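The Night Shift at Farska

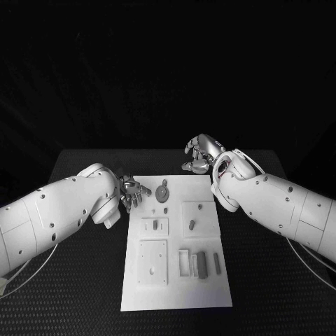

Fatos Ivanov had repaired washing machines for most of his life, and in June 2021 he was hired to teach one machine how to repair another. This is how his daughter explained it to her friends, and he let her say it, although it was not exact. The company was called Farska. They wanted a robot which could take apart the pump of a washer, clean it, and put it back. But first it must learn small things. So on the black table, with its pattern of little diamonds, they had put a white board, and on the board there were pegs, a gray disc, a plate with three slots and a block standing in the middle one. Two silver hands hung over all this with their fingers a little curled. Fatos thought they looked like the hands of his mother when she was waiting for bread.

"Today only the block," said Callum MacRitchie. He was the engineer, a tall man who ate his lunch standing. "It takes the block out of the middle slot and puts it in the left one. If it can do this 20 times, we go to the disc."

"And how many times can it do it now?"

"Five."

"Five is not bad," said Fatos politely.

"Five from 65."

Fatos sat down on his stool. His work was to watch, and when the hand failed he had to write in the notebook why he believed it failed. The engineers had their own numbers on the screens, but Callum wanted also the opinion of somebody who had used his hands for money.

The left hand came down. It closed on the block, lifted it, moved it to the side and lowered it. The block touched the edge of the slot and stopped. The hand continued to push. Then the motors gave a small sigh and everything stood still.

Fatos wrote: It does not listen.

Callum read it over his shoulder. "What does it mean, it does not listen?"

"When I put a bolt in a hole which I cannot see, behind a drum, for example, I don't push. I put it there and I turn it a little, this way, that way. The bolt tells me. There is a small click, here." He touched the side of his finger. "Your hand knows where the hole is. It knows it very well. So when the hole is one hair to the left, it is surprised."

"We have sensors in the fingertips."

"Yes. But who is asking them?"

Callum did not answer. He went to his computer and typed for a long time. Fatos put the block back in the middle slot himself. It took him one second, and he felt a little ashamed of how easy it was.

His wife had asked him that morning if he was not afraid to take the bread from his old colleagues at Carnar. He had told her about a customer, Mrs. McIver, on the fifth floor. In 31 years he had never found two pumps in the same condition. In hers there was a child's sock, four coins and something that had been a candle. He had cut the wax out with a butter knife because his own knife was in the van. He would like to see the silver hands ask Mrs. McIver for a butter knife.

"Try now," said Callum.

The hand came down and took the block. Above the left slot it stopped, and then it made a movement Fatos had not seen from it before, a very small circle, like a person who stirs tea for a sick child. The block touched the edge. The hand made the circle again. The block went halfway in and stuck.

"Halfway!" said Callum. He had forgotten his sandwich on the keyboard.

Fatos took the pencil. He thought for some time which words were fair.

It asked, he wrote, but it did not wait for the answer.

Then he put the block back in the middle slot and moved his stool closer to the table.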